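Jerden Ridge Fire

The Jerden Ridge Fire was a wildfire that burned in the hills north of the town of Jerden. It was first reported on 13th September, shortly after noon, and was declared fully contained 11 days later. 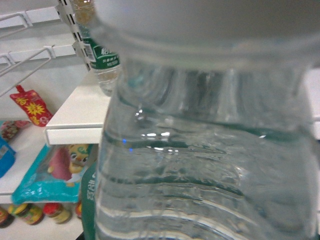 The fire started in dry grass beside the road between Jerden and the village of Skano. Winds from the northeast pushed it uphill into oak and pine, and by evening it had crossed the ridge and was moving toward McIntyre Creek. Investigators later traced the start to a fallen power line. No charges were filed.

Evacuation

Skano was ordered to evacuate on the first night. The road south was closed by smoke for several hours, and most residents left by the longer route through Cisport, where the high school gym was opened as a shelter. Cots, meals and bottled water were provided there until the order was lifted. Livestock from nearby farms was taken to the Cisport fairgrounds.

Residents of the upper McIntyre valley were told to be ready to leave, but the order never came. Schools in the area closed for five days on account of poor air quality.

Firefighting

Crews worked mainly from the west, where an old logging road gave them a line to hold. Helicopters drew water from the Cisport reservoir. On the third day the wind shifted and the fire jumped the logging road in two places, and the crews fell back to the creek. Light rain on the eighth day slowed the spread, and most of the remaining work was done by hand crews putting out stumps and roots.

Damage

The fire destroyed 58 buildings, most of them barns, sheds and vacation cabins. The Skano post office was lost and has not been rebuilt; mail for the village is now handled in Jerden. No deaths were reported. Two firefighters were treated for heat exhaustion.

The water system in Skano was damaged where plastic pipe had melted, and a boil-water notice stayed in place until January.

Aftermath

Heavy winter rain washed ash and soil into McIntyre Creek, and a mudslide closed the Skano road again for a week. The county then put in straw barriers on the steepest slopes and replaced the culverts under the road. Power lines along the same stretch were moved underground. A hiking trail over the ridge reopened the following summer, except for the section above the creek.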